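Tidying trial ends with household arms still short of the mark

Low-cost robot arms can put small objects away in a container, but they are not yet ready to be left alone with the job, according to a trial run by the Skeston workshop in Gorkton.

The trial looked at one chore only: picking up small loose items from a table and placing them in an open box. It is the sort of work that comes up at home at the end of a day, and on a shop floor whenever returned or spilt stock has to go back in its tray. The workshop chose it because it involves no tools, no liquids and nothing that can be broken by a drop of a few centimetres.

In all, 229 attempts were logged on the main bench in December and after the new year. Each attempt was scored by a person watching at the bench, who marked it as complete, partly complete or failed. An attempt counted as complete only if the object was inside the box, the gripper had opened and the arm had returned to its start position without help.

Dalia Stankevičius, who led the work, said the results were good enough to carry on with and not good enough to sell.

"The arm gets to the right place most of the time," she said. "What it does in the last two centimetres is the problem. It closes early, or it closes on the edge of the thing, and then it carries on as if it had hold of it."

Missed grasps made up the largest group of failures. The next largest was release: the object was brought to the box but stayed against a finger when the gripper opened, or came to rest on the rim. Faults in the motors or wiring were rare by comparison and were mostly cleared by a restart.

The arm used is a printed design with hobby-grade servo motors at the joints and a small camera board carried on a mount near the wrist. Designs of this class are cheap to repair, as a broken bracket can be printed again overnight. The drawback is play in the joints. A small amount of slack at each one adds up along the length of the arm, and the fingers may arrive slightly to one side of where the software believes them to be. Heavier industrial arms suffer much less from this but cost far more and usually need a guard.

Control was by a policy trained on recorded demonstrations, in which a person guided the arm through the task by hand. The workshop compared 2 versions. The first, known in-house as Seta, was trained only on objects placed near the middle of the work surface. The second, Ametepe, was trained on objects placed anywhere within reach, including up against the container.

Seta was quicker and smoother when the object was where it expected. Moved towards a corner, it often hesitated above the surface and then closed on nothing. Ametepe was slower throughout but failed less often near the box walls, where there is little room for the fingers. The workshop will drop Seta and continue with Ametepe.

Lighting had more effect than expected. Sessions held late in the afternoon, with low sun across the bench, gave worse results for both versions. A blind was fitted for the remaining sessions and the gap narrowed. Stankevičius said that a kitchen or a stockroom could not be relied on to have a blind, and that more varied recordings would be needed before any test outside the building.

On speed, a person remains well ahead. Clearing 4 items took the arm several minutes, including pauses and repeats, where a child would need a few seconds. The workshop does not regard this as serious for home use — a table that clears itself slowly overnight is still a cleared table — but on a shop floor, where the tray is needed back in use, it rules the arm out for now.

Soft goods, cutlery and anything heavier than a small toy were left out of the trial. So was sorting. The arm was not asked to choose between containers, and the workshop makes no claim that the present results would carry over to that task.

A second round is planned, with a revised wrist bracket intended to reduce slack and with rubber pads on the fingers. The scoring sheet will also change. "Partly complete" was found to cover too many different outcomes and will be split, so that an object dropped outside the box is recorded separately from one left on the rim.

Recordings from the first round will be kept for training. The workshop expects to publish its scoring sheet and the bracket drawings when the second round is finished. Visitors may watch bench sessions by arrangement with the Gorkton office.

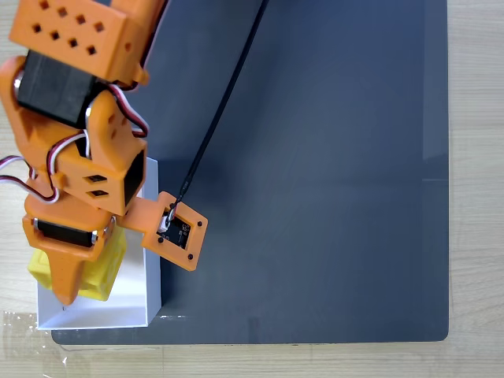
Page last changed: Sat 18 March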